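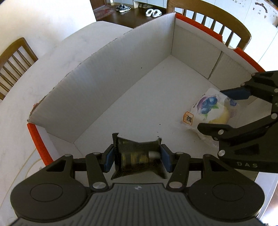

How a Regional Sales Manager Changes a Software Reseller Network
Project report, Business Information Systems, second year

When our group first sat down to pick a topic, we had a long list and not much agreement, and it was our tutor, Graham Ashworth, who gently pushed us toward the software channel (none of us had ever heard the word used that way before!). We ended up looking at Nistor, a small company that sells backup software through partners, and at what happened to those partners after a new regional manager started in July.

Nistor had 10 resellers on its books at the time. We interviewed four of them, and they were very generous with their time, especially the people at Marnent, who let us sit in on a pricing call and answered our questions for a good hour afterward.

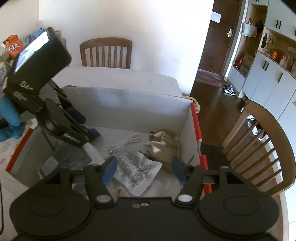
Page last changed: July, 4:10 p.m.

What the partners told us
Brisham, the largest of the four, said the old manager had signed off every discount personally, and a quote could sit for days. The new one let partners approve small discounts themselves, and Brisham liked that very much. Budo was less happy, as it had lost its named contact and now had to use a shared inbox.

We also went through 2310 lines of order records, which took far longer than we had planned. Orders under the new rules were smaller and came in more often. We would have loved to compare a full year, but the records we were given stop too early for that, so please read our charts in section 2 with some care.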